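Review: Molley all-terrain pushchair, tested on family days out

Jun 11, 2021

We have had the Molley since October and have used it nearly every weekend. It was bought for one reason. Our old pushchair was fine on pavements but hopeless on woodland tracks, and most of the free places near us are woods, reservoirs and old quarry sites with paths that turn to mud by half term. This review is for families who do the same sort of thing. If your outings are mainly shops and soft play, a lighter model will suit you better.

What you get

The Molley comes in one large box with the frame, the seat, three wheels, a rain cover and a wrist strap. The wheels push on and click. The seat took longer, because the diagram shows the left and right clips the wrong way round. Once I stopped following the diagram it went together easily. There is no cup holder, and the shopping basket is smaller than it looks in the shop pictures. It will take a changing bag or a picnic, but you will be carrying the other one.

On rough ground

The big rear wheels are the best thing about it. We took it round the long trail at Rirkitum Country Park, which is mostly tree roots and loose stone after the second gate, and it rolled over nearly everything. The front wheel can be locked straight with a lever, and you will want to do this on anything rougher than gravel. Leave it free and it will twist into ruts.

The tyres are air-filled. They give a much softer ride than foam ones, but they do puncture. We had one flat in the winter, from a hawthorn cutting on the bridleway, and I now keep a small bicycle pump in the basket. The valves are the ordinary car type, so most pumps fit. No pump is supplied, which is mean at this price.

Mud is the other thing to mention. It collects between the front wheel and the mudguard, and after a while the wheel stops turning. A stick clears it.

Gates, steps and cafes

The Molley is wide. It goes through a normal doorway, but it would not go through the kissing gate at the Barasa Water car park, and we had to take our daughter out and lift the whole thing over. If you are going to Barasa Water, use the lower entrance by the boat store, where there is a wide gate next to the cattle grid.

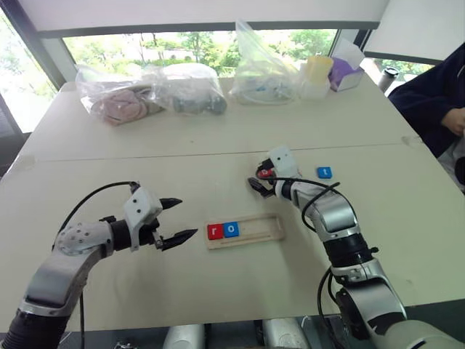
It is also heavy. Lifting it up a few steps is manageable for one adult, but I would not want to do a full flight alone with a child in it. Cafes are hit and miss. The one at Rirkitum has plenty of room and nobody minded us parking it beside the table. In smaller places we fold it and leave it by the door.

Folding needs two hands. You pull up the two grey tabs on the sides and push the handle forward until it drops. Ours was stiff for the first month and has loosened since. Folded, it fills our boot unless the rear wheels come off, and those will be the muddiest part of it, so take an old towel or a bin bag.

Comfort for the child

Our daughter was one when we started and has slept in it on most trips. The seat leans back a long way, although not completely flat, and the strap that adjusts it can be worked with one hand. The straps have thick pads, and the hood comes down low enough to keep the sun off her face. There is a mesh window in the top with a flap over it. The flap is held by a magnet and stays quiet, so you can check on a sleeping child without the rip of Velcro.

The rain cover fits well at the front and badly at the back, where a gap opens up if the seat is reclined. In steady rain the water finds it. We tuck a muslin in there.

The seat cover comes off for washing at 30 degrees. It dries overnight indoors. Ours has kept its colour apart from the footrest, which is permanently brown.

Compared with the Erkovura

Before buying we borrowed the Erkovura Trek for a fortnight. It is lighter, folds smaller and has a proper brake on the handle, where the Molley has a foot pedal that is awkward in wellies. It also has a bigger basket. On a surfaced path, such as the loop round the reservoir, I would choose the Erkovura every time.

On tracks it did less well. The smaller wheels stuck on roots and the handle flexed when I leaned on it to get over kerbs. It would suit a family who visit farm parks and gardens and only now and then leave the hard paths.

Price

We paid 400 pounds for the Molley in a sale. That is a lot of money for a pushchair. Second-hand ones come up fairly often, and the frame seems to last, so it may be worth waiting for one. Check the front wheel lock before you hand over any cash, and ask whether the rain cover is included – a replacement is expensive.

Good points: rides well on rough tracks, comfortable seat, quiet hood flap, washable cover.

Bad points: heavy, wide, small basket, no pump, gap in the rain cover, foot brake is fiddly in boots.

I would buy it again for the walks we do. We are keeping a cheap folding one in the hall for the bus and for town, as the Molley is too big for either. My next job is finding a footmuff that fits the straps, and the maker's own one was out of stock when I last looked.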